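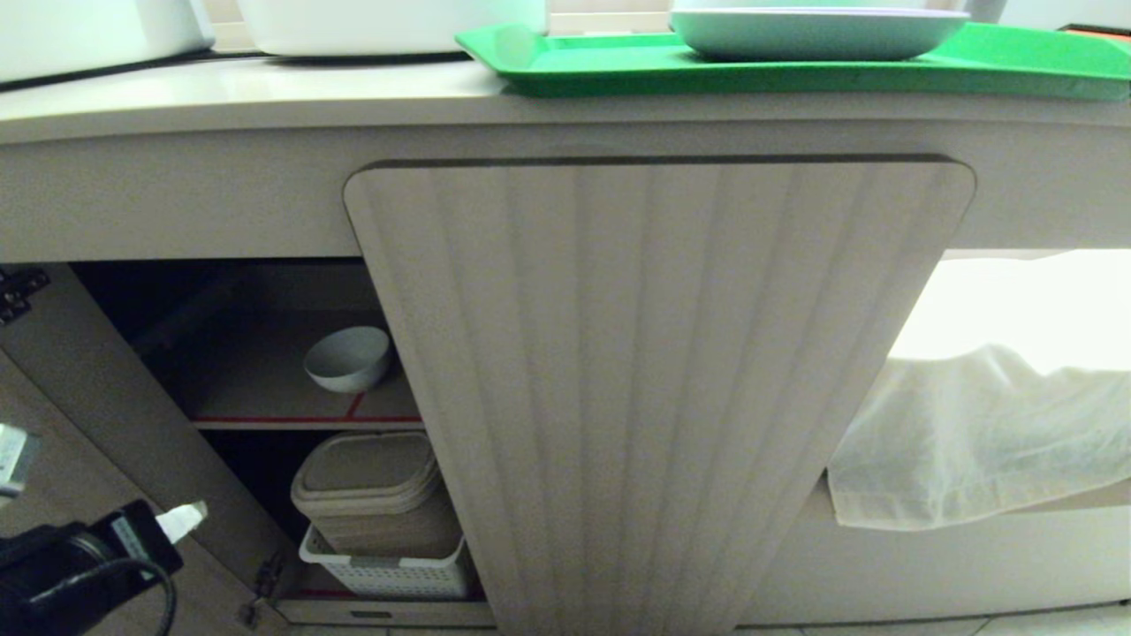

El armario bajo con la puerta acanalada entreabierta. En la balda de arriba, el forro de rayas rojas; en la de abajo, la cesta blanca con los recipientes.

Mueble bajo de cocina Sellach con puertas acanaladas: opinión tras diez meses de uso

Publicado el 14/05/2021 por Lucinda Delacroix

Compré este mueble en julio para sustituir uno que tenía las baldas combadas. Buscaba algo claro, de líneas redondeadas y que no costara lo que cuesta una cocina a medida. Pagué 200 euros por el módulo, más 19 de transporte. La encimera no va incluida y la encargué aparte, en color crema y con el canto redondeado.

Montaje

Las instrucciones son solo dibujos y hay un paso confuso, el de las bisagras. Los agujeros de la puerta izquierda y de la derecha parecen iguales, pero no lo son, y tuve que desmontar una y volver a empezar. Entre dos personas se monta en una tarde. Vienen tornillos de sobra y una llave que no vale para nada; usad un destornillador normal.

Puertas

Son lo mejor del mueble y también lo que más trabajo da. Las ranuras verticales van de arriba abajo y las esquinas superiores son curvas, así que la puerta queda bonita incluso abierta. El tono es un beige muy suave que en la foto de la tienda salía más amarillo.

La limpieza es otra cosa. La harina y las salpicaduras se meten en las ranuras y con una bayeta no basta. Yo paso un cepillo de uñas con agua tibia y una gota de jabón, de arriba hacia abajo, y seco enseguida. Tardo 10 minutos por puerta. Quien cocine mucho con aceite debería pensárselo, o elegir el mismo modelo en liso.

Las bisagras son metálicas, oscuras, y siguen firmes. Tuve que ajustar la de arriba a las pocas semanas, cuando la puerta empezó a rozar. Media vuelta de tornillo y no ha vuelto a pasar. No llevan freno -- si se suelta la puerta, da un golpe.

Interior

Dentro hay dos alturas. La de arriba la uso para cuencos y piezas sueltas, y la de abajo para los recipientes con tapa, apilados en una cesta de plástico blanco con agujeritos cuadrados. La cesta es de Yazzie y me parece casi imprescindible: el armario tiene fondo, y sin ella lo de atrás se queda olvidado. Se tira de la cesta y sale todo.

El hueco de abajo admite 40 centímetros de alto. Si se apilan los recipientes por encima del borde de la cesta, hay que sacarla con cuidado para que no se venza la torre.

El interior es oscuro. Con las puertas abiertas de par en par se ve bien la parte delantera, pero al fondo se busca a tientas. Una tira de luz con pilas lo arreglaría; no la he puesto todavía.

El forro de las baldas

No viene con el mueble. Es un rollo de Gulovon, color tostado con rayas rojas, que se corta con tijera. No es adhesivo, así que se puede sacar para lavarlo. Antes probé uno de Nernomex, que sí pegaba, y dejó restos en la balda que me costó quitar. El de Gulovon se mueve un poco si se arrastran cosas pesadas, pero para cuencos va bien.

Lo que me gusta

Las esquinas redondeadas de las puertas.
El color, que combina con casi todo. Encima tengo una bandeja verde intenso y no desentona.
Las baldas no se han combado.

Lo que no me gusta

Limpiar las ranuras.
Las bisagras sin freno.
El fondo oscuro.

Lo volvería a comprar por ese precio, aunque pediría las bisagras con freno aparte y las pondría desde el primer día. Le doy un siete. Si alguien ha conseguido cambiarlas sin hacer agujeros nuevos, que me diga en los comentarios qué modelo utilizó.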